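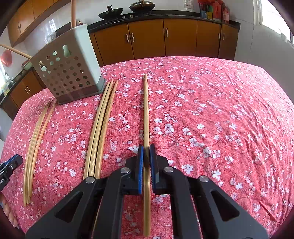 Fig. 1. Sorting the bamboo: the straight stick, the curved sticks, the thin strips, and the caddy they go into.

Part 2. Sorting and storing your bamboo

Okay, so you've read Part 1 and you have a heap of bamboo and a drawing of a Tisoreo kite you'd like to fly before the weather turns. Please don't glue anything yet! I skipped the sorting on my first Tisoreo (I was excited, it was October, the wind was perfect) and I ended up with a spine that leaned left like a tired fence post. Sorting takes 30 minutes with a cup of coffee and I've come to enjoy it more than some of the building.

What you'll want nearby

Your bamboo, all of it, including the pieces you think are no good
An upright caddy with holes in it (a utensil caddy is perfect)
A tape measure and a soft pencil
Masking tape
A sheet of 300 grit sandpaper, or whatever fine stuff you have
A bed or a big table with a cloth on it

I like the bed. It's the only surface in my place long enough to lay everything out side by side, and the cloth keeps round sticks from rolling off and under the dresser. A flowered cover works fine, though if yours is very busy you may find the pale strips easier to see on something plain.

CAUTION: Split bamboo has edges that will go into a finger before you feel them. Go over each piece with the sandpaper before you slide your hand along it, and shake the cloth out (outdoors!) when you're done. I didn't do that once and I found the splinters at bedtime.

Sorting

1. Stand the caddy up at the far end of the cloth, out of the way of your elbows. Leave it empty for now.

2. Lay every stick down lengthwise, all pointing the same way. If a stick has a pointed end, put the point toward the caddy so you always know which way you had it.

3. Find your straightest long stick. Hold it up at eye level and look down it the way you'd check a pool cue, then give it a quarter turn and look again. A lot of sticks look perfect from one side and have a sneaky bend from the other. The winner is your spine, and it gets the middle of the cloth all to itself.

4. Put the slightly curved sticks together to the left of the spine, with their bends all going the same direction so they nest into one another. These are your spreaders. A gentle curve is fine here and even helpful, as the sail is going to pull them into a bow anyway.

5. Put the thin, pale strips in a looser pile farther left. They'll become the wing edges and the little ribs. Don't fuss about lining them up, they bend if you look at them.

6. Measure the spine. The large Tisoreo wants 700 mm and the small one wants 600 mm (I know, millimeters, but the drawing is in millimeters and converting is how I ruined a very nice stick). Mark with pencil and don't cut until Part 3.

NOTE: If you can't find one straight stick in the whole heap, go back and look at the ones you rejected for being too thick. You can shave down a thick straight one. Getting a bend out of a thin one takes steam and patience, and I cover that in Part 5.

Matching the spreaders

This bit makes the difference between a kite that sits still up there and one that loops into the neighbor's hedge.

7. Take two curved sticks and hold them together at one end, bends facing the same way. Let the other ends hang free. If they stay side by side all the way down, you have a pair.

8. If one wanders off, swap it for another and try again. With a small set you'll have tried every combination before the coffee's cold.

9. Wrap each pair with one turn of masking tape and write a letter on it. Fold the tape end under so you can get it off later without picking at it.

10. Try the thin strips the same way, but be more forgiving. I only check that they flex evenly. One that kinks in a single spot goes in the scrap pile for tail toggles.

Putting it all in the caddy

11. Spreaders go in first, thick ends down, standing as upright as they'll go. Strips go in front of them.

12. Keep the spine out. A long stick leaning on the rim of a short caddy will take on a bend over a few weeks. Mine lies flat on top of the bookcase.

13. Put the caddy somewhere airy with its holes facing the room. Bamboo that's been shut in a plastic bag can get spotty, and I'd sooner have a bit of dust.

NOTE: If your caddy has a slot near the top for hanging, check the weight before you trust it to a hook. I keep mine on the shelf.

If something doesn't look right

The stick rocks when I lay it on the table. It's bowed. Move it to the spreaders.

The strips keep springing out of the caddy. Put one loop of tape around the whole bunch, low down, and they'll behave.

I only have enough for one pair of spreaders. The small Flultano frame in Part 6 gets by on a single pair, and it's a sweet little flyer in light wind.

There's a fuzzy edge that won't sand off. Try sanding in the other direction, with the grain. If it still lifts, a tiny wipe of white glue and an overnight rest has always done it for me.

Once everything's taped and lettered, go on to Part 3, where we finally get to cut the spine. Bring the fine saw and the pencil.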